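Diese Website verwendet Cookies. Mit der weiteren Nutzung erklärst du dich damit einverstanden.

Tag der offenen Tür in der Papiermühle Mapplebeck

Am Sonntag war ich endlich in Mapplebeck! Seit Jahren fahre ich an dem Wegweiser vorbei und denke mir jedes Mal, da müsste man mal anhalten. Diesmal hatte Hazel die Karten schon besorgt (zwei Euro pro Nase, Kaffee extra), also gab es keine Ausrede mehr.

Ankommen und anstehen

Der Parkplatz war um kurz nach zehn schon voll, wir haben das Auto unten am Sportplatz gelassen und sind am Mühlgraben entlang hochgelaufen. Schöner Weg, aber matschig – Turnschuhe waren eine blöde Idee. Oben roch es nach nassem Karton und Waffeln, und am Tor bekam jeder einen Lageplan aus eigenem Papier in die Hand gedrückt. Meiner hängt jetzt in der Küche.

Die Bütte

Das Handschöpfen war für mich der Höhepunkt. Gunther Grube steht da seit Lehrlingszeiten an der Bütte und redet beim Arbeiten ununterbrochen, über Hadern, über Leim, über das Wetter im Allgemeinen. Sieb rein, Sieb raus, ein kleiner Ruck nach vorn und zur Seite, fertig ist der Bogen. Bei mir war er auf der einen Seite dick wie ein Bierdeckel und auf der anderen hatte er ein Loch. Gunther meinte trocken, das gehe als Kunst durch. Hazels Bogen war natürlich tadellos.

Im alten Lumpenboden darüber wurden früher die Stoffreste sortiert, Leinen hierhin, Baumwolle dahin, Knöpfe ab. An den Fenstern stehen noch die schrägen Klingen, an denen die Frauen die Lumpen zerschnitten haben. Der Staub muss furchtbar gewesen sein! Ich hätte mir dort ein paar mehr Erklärungen gewünscht, die Schilder sind winzig und hängen ziemlich im Dunkeln.

Der Neubau

Quer über den Hof geht es in den neuen Trakt, hell und warm, was mir nach der zugigen Bütte sehr recht war. Wir sind einmal durchgebummelt, haben uns auf eine Heizung gesetzt und die mitgebrachten Brote gegessen.

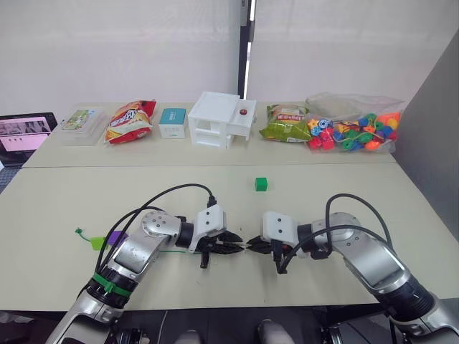 Trockenboden und Laden

Zum Schluss noch die steile Treppe hoch unters Dach. Dort hängen die Bögen über Seilen aus Rosshaar, 40 Leinen hintereinander, und durch die Holzklappen zieht der Wind. Onni Oksanen, der die Führung gemacht hat, verstellt die Klappen mehrmals am Tag von Hand, je nach Wetter. Bei Nebel bleibt alles zu und man wartet eben.

Im Laden habe ich dann doch wieder zu viel gekauft: ein Päckchen Büttenumschläge, ein Heft mit Fadenbindung und Löschpapier, obwohl ich keinen Füller mehr besitze. Den bestelle ich jetzt wohl auch noch.

Wer hin will: Der Bus 121 hält direkt am Tor, sonntags allerdings nur bis zum späten Nachmittag. Und zieht feste Schuhe an.

Zuletzt aktualisiert: Dezember

Kontakt | Impressum | Nach oben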